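Speaker notes: House rules for hand-held gripper work
Esmaeil Fallahi, Lonine
Ollcombe workshop day, February 7, 2020

Timing: 35 minutes, then questions. Leave the last slide up during questions.

Opening

Thank the organisers. Say who I am and what I look after at Lonine: the written rules for our demonstration work, and the training for new operators. I don't build the grippers and I don't train the models. Questions on either of those go to the Moradi team, who are on after lunch.

Say what the talk covers. It is the set of rules we use when people carry a gripper tool by hand and record themselves doing household tasks with it. Folding, wiping, picking up, putting away. It does not cover robot cells, fencing or emergency stops. There are proper published standards for those and people should read them.

Point to make early: when a person holds the gripper there is no powered arm to guard against, so people assume there is nothing to write down. We worked that way for our first few months and had to throw away 2,000 recordings. Most of them were fine as movements. We couldn't use them because we couldn't say which tool had been used, which version of the task was being followed or whether the operator had been through training.

Slide 2: Why write rules at all

Two reasons. Operators get hurt in dull ways, mainly sore wrists and trips. And recordings made under different habits don't sit well together.

Mention the Jevham site here. Same tool, same cloths, same task sheet, and their folds started from the opposite corner. Their sheet said "fold in half" and so did ours. Both teams had followed it correctly.

Pause for anyone who wants to say they've had the same. Someone usually does.

Slide 3: The work area

Go through these slowly, people write them down.

The table is fixed or braked before the session starts. If it rocks, the session doesn't start.

Only what the task needs goes on the part of the table being worked on. Spare items go on shelves or in boxes, with small things in containers.

Cables are kept off the walking route. If a cable has to cross it, it goes under a cover.

Stands have their feet inside the marked area. Thin legs are hard to see when you are looking down at a table, and most of our trips were over a stand.

Other people may be in the room. They may work at the next station. They don't reach across the table during a recording, and they don't talk to the operator unless something is wrong.

Windows: note whether the blinds are open or shut and leave them that way until the session ends. We had a long argument about whether to ban daylight. We decided against it, as homes have windows. The rule is only that you write it down.

Slide 4: Handling cloth

This is the slide people ask about, so allow five minutes.

Cloth is the hardest thing we ask operators to handle and the rules are longer than for boxes or cups. Start position matters most. The fingers come to the edge of the cloth, close together and pointing the way the operator means to go, and the operator stops there for a moment before doing anything else. We call it the settle. It gives every recording a clear beginning, and it gives the operator a chance to check their grip on the handle.

With a thick pile the raised border is what you work from. Don't press down into the middle and pinch. You get a fold, but it's a fold that depends on how hard you pressed, and the next operator will press differently.

Coloured fingertips help. Yellow on black can be picked out against a dark grey cloth, where plain black tips get lost.
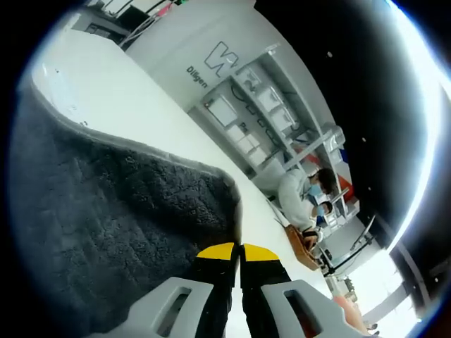
Slide 5: The operator

Training is 20 minutes with the tool and no recording, then three supervised tasks. If the third is not to standard, they do another three. No one is failed at this stage, it just takes longer for some people.

Longer breaks than you would think. The tool is light for the first few tasks. After that people start to drop the wrist and brace the elbow on the table, and you can see it in the recordings before they notice it themselves. The supervisor calls the break. Operators will nearly always say they are fine.

Nothing hanging from the wrist of the hand that holds the tool. Wristbands are all right if they are close fitting. Sleeves are pushed up or fastened.

Face coverings are up to the site. Our only requirement is that the operator can see the table properly over the top, so if glasses are steaming up, stop and sort it out.

Left-handed operators use their left hand. An early draft of our rules told everyone to use the right. Take that out of yours if you copied it from us.

Slide 6: People who are not the operator

Read the slide out in full, it's short.

Anyone who may be recorded is told before they come in, and signs the sheet. This includes visitors, cleaners and the person who has come to look at the heating. A sign on the door is not enough by itself.

If somebody changes their mind, the session is deleted. They don't have to give a reason. We have had this happen and it cost us an afternoon. I would still keep the rule.

Logos and names on walls or panels: agree with whoever owns them before the first session. It is much easier than asking later.

Slide 7: The log

Show the June version of the log sheet. One line per recording. Tool number, task sheet version, operator code, hand used, blinds, anything odd.

"Anything odd" is the most useful column. Encourage people to use it for small things. Tip loose. Cloth slipped off the table. Door banged. We find operators leave it blank if they think it will be held against them, so supervisors fill in their own odd events first, where the operators can see.

Task sheet version goes on every line even if it hasn't changed all week.

Spoiled attempts stay in the log. Mark them spoiled and carry on. Don't rub them out and don't reuse the number.

Slide 8: Checks on the tool

Start of day: tips seated, fingers close evenly, nothing cracked in the outer housings. Open and close it ten times and listen.

After any drop: the same checks, written in the log, even if it looks fine.

Tips are replaced in pairs. A new one beside a worn one grips unevenly and operators will twist the wrist to make up for it.

Questions

Copies of the rules are on the table by the door. They can be changed and reused. Ask people to put their own site name on them if they do, and their own version number.

If asked about cost, say I don't have the figures. If asked about the Moradi tool, send them to the afternoon session.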